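Planner and grasp scoring, bin cell 2: gallery

Pictures and notes on the picking software at Groldale. Page kept by Kidus Jemal. Last changed in November.
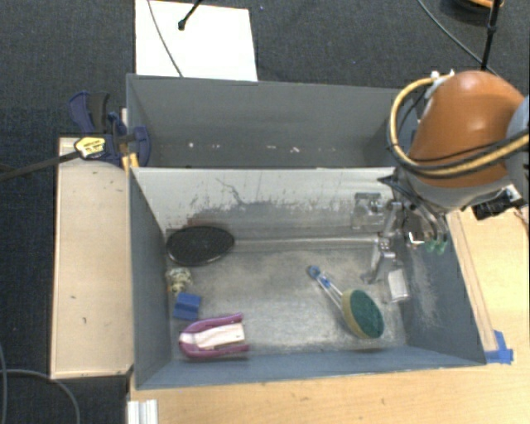 Bin cell, front bin with a mixed set of objects. Scrubbing wand to the right, smaller items along the left wall.

The cell runs three pieces of our own software. Purnness does the segmentation and proposes grasps. Habte plans the arm motion. Ravmont is the logger and replay tool, and it is the one most people on the team have open all day. The notes under the picture cover what each of them has to deal with in a bin like this one.

Segmentation

The front bin is hard on the segmenter. The floor is scuffed metal with cloudy patches and dull reflections, and the far wall is scratched, with areas where the coating is missing. Early versions of Purnness returned wall scratches as thin objects and then offered grasps on them. We now keep a background model per bin and subtract it before proposals are made. The model has to be rebuilt whenever a bin is swapped or turned. Forgetting this is still the most common cause of a bad run.

Dark objects next to a wall are the other weak spot. The black oval in the far-left corner is the kind of item that gets merged with shadow. Purnness has a separate threshold for low-brightness regions, set in the cell config under dark_merge. Leave it at 14 unless you are testing it.

Grasp scoring

Each proposal gets a score from 0 to 100. Anything under 87 in the first pass is sent back for a second look with a tighter crop. Long items with a heavy or wide end, such as the scrubbing wand, used to get their best score at the middle of the handle. The scorer now weighs estimated mass along the long axis, so the chosen point moves toward the head. It still gets this wrong on clear plastic handles, where depth readings drop out and the mask comes back in two halves. There is an open ticket for joining the halves.

Small blocks score well almost everywhere. The trouble with them is position. A block close to the left wall leaves little room for a fingertip on that side, and the scorer does not know about walls. Wall clearance is checked later, in the planner.

Motion planning

Habte treats the bins as fixed boxes with padded walls. Padding is 7 mm on all sides. Less than that and small errors in bin position show up as contact; more than that and the corners become unreachable. The bin pose is measured once after the bins are clamped and stored with the run.

The hose and cable on the arm are not in the collision model. They are handled with a joint limit on the wrist that keeps the hose from being wound around the casing. This is crude and rules out some good approaches into the left corners. A proper hose model was tried and made planning too slow to use. The branch is still there if someone wants to pick it up.

If no plan is found, Habte asks Purnness for the next grasp on the same object, then for the next object. After that it stops and writes a no-plan entry. It does not retry with less padding. Please do not add that.

Logging and replay

Ravmont stores the camera frames, the masks, every scored proposal and the planned path under one run number. To look at a failed pick, open the run, step to the pick and press P to overlay the proposals. Rejected ones are drawn thin. Press P again for the padded walls.

Replay on the desktop uses the config saved with the run and ignores your local one. To test a new threshold against old runs, use the override box in the replay window and save the result under a new name.

Known issues are in the tracker under "bin cell". Config changes go through review before they are loaded on the cell.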